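About Us

Wastosham Linen & Fold
Home help for beds, closets and everything that ends up on top of the bed

Hi, and thanks for stopping by. Writing this between two jobs so excuse the typing.

We're a small company. We make beds, fold bedding, sort closets, pack away winter stuff and get the summer stuff back out. No mopping, no windows, no ovens. People call us a cleaning service and we let it go, but cleaning is a different trade and there are good folks in town who do it.

How it started

Mabli Gwilliam started Wastosham with one van, a box of cotton storage bags and 14 customers, most of them neighbors of neighbors. She had worked in a hotel laundry before that. Big sheets, fast hands, no talking. She liked the folding and hated the basement. So – same work, but in real bedrooms with windows.

The first name was going to be Flillik, after a street she lived on as a kid. The sign painter spelled it three different ways. Wastosham it was.

Since then we've been in more than 3000 bedrooms. Small ones, huge ones, bunk beds, one houseboat.

What we do

Bed resets. Everything comes off, gets shaken, goes back on in the right order. Sheet, pad, top layers, pillows. If you have a way you like it, tell us and we write it on your card.

Seasonal swaps. Heavy quilts out, light ones away, or the other way round. August is mostly light blankets, and also the month when everybody remembers the coats.

Coats and jackets. Puffy ones especially. They take up half the closet and nobody wants to deal with them. We lay them out flat on the bed first, check the zipper and the hood, smooth the sleeves, then fold.

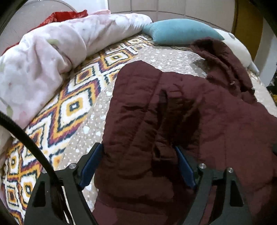
Burgundy padded jacket on the bed, hood up by the pillows.

Closet sorting. We don't throw anything out. Ever. You get a keep pile, a maybe pile and a pile for you to decide on later, and we will not roll our eyes at the later pile.

How we fold

Thick things are hard to fold. Thin sheets forgive you, a puffy quilt won't. Push down on one side and it comes up on the other. Our way is slow at the start: find the long seams, fold along them, let the air out with a flat hand, wait a bit, fold again. You want a block with soft corners that sits by itself and doesn't lean.

We don't use vacuum bags. Some customers ask. You can if you want to, we'll even fold to the size of your bag, but the filling gets tired when it's squashed flat for months and we've opened to many sad ones in spring. Cotton bags, top shelf, done.

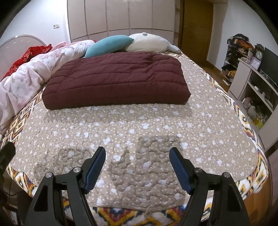 Mabli's rule for a shelf is heaviest at the bottom, folded edge facing out so you can grab one without pulling the whole stack down. Same rule in every house. New people on the team learn it the first morning and practice on the old quilts at our unit in the Zarkside building, second floor, no elevator, sorry.

Also – we like patterns. Don't apologize for your bedding not matching! Diamonds under hearts, flowers next to stripes, fine. Matching sets are easy to sell and boring to fold. A bed that somebody put together over years has more going on, and you can tell which blanket gets used.
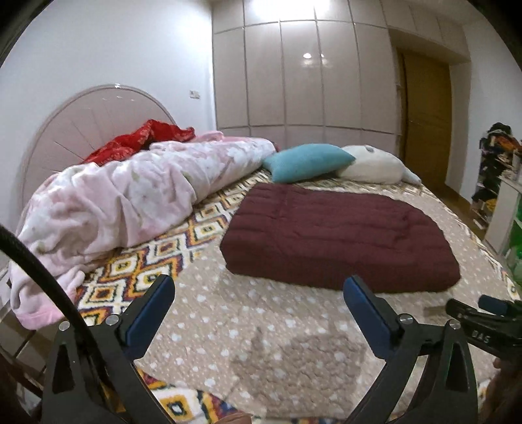 Maroon quilt folded, teal and white pillows behind it. Pink and white blanket bunched alongside.

The team

Small. Mabli does the schedule, the quotes and still goes out on jobs most weeks. Everyone else is part-time and trained by her. We work in pairs, 2 people to a bedroom, one each side of the bed. Goes faster and the corners come out even.

If you get the same pair twice it's on purpose. We try to keep people with the houses they know.

Where we go

All of town, out as far as the Jenkins road and the new streets behind it. Past that, call and ask. Depends on the day and what else is on the route. There's no travel charge inside the area.

What it costs

By the hour, one hour minimum. A normal bed plus one closet usually fits in a visit. We give you the price before we start and it stays the price, unless you open another door and say "oh and this one". Happens alot. We don't mind, it just goes on the clock.

Good to know before we come

Leave the bed how it is. Really. Don't tidy first, we want to see what's there.
Pets out of the room please, cats get into folded things.
Tell us about allergies, we can skip the lavender bags.
Clear a chair or a corner so the pillows have somewhere to go.
If something's precious or old, point it out and we'll do that one with you there.

Get in touch

Phone is best, extension 2271, mornings. Leave a message if it rings out, we're probably holding a quilt. The form on the contact page works too but gets read in the evening.

Gift visits are available all year, ask for the card. New bookings for the spring swap are open now.

Page last updated March 7, 2024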